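4.2 Handling of cable-bound parts

The rules in this section were written after the first trials at the Hedwood site in September. We recorded 163 placements and kept 152 of them for the analysis. Most of the rejected placements had the same origin: the operator began to lower the part before its cable was free.

For this reason the Villirex protocol treats a connector and its cable as one object. The operator must grip the connector body, never the cable or the tape that joins them. The part is then held above the open container until the cable hangs clear of the gripper — only after this check is the descent allowed. Small parts of other tasks may stay on the work surface, but they must not cover the opening of the target box. Figure 2 shows a black connector held over a clear storage box, with the cable going upward from the taped end.

We do not prescribe a fixed waiting time at this point. A fixed time was tested and the operators found it too long for short cables and too short for stiff ones. 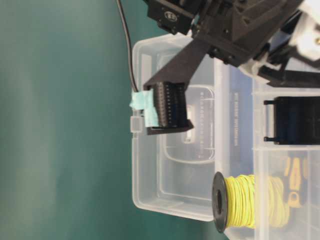
Figure 2. Connector held by the gripper above a clear plastic box. A spool of yellow wire and a divided container are next to the target.

4.3 Reporting of failed placements

Each failed placement is written in the Lekano log with one cause only. If two causes are possible, the earlier one is chosen.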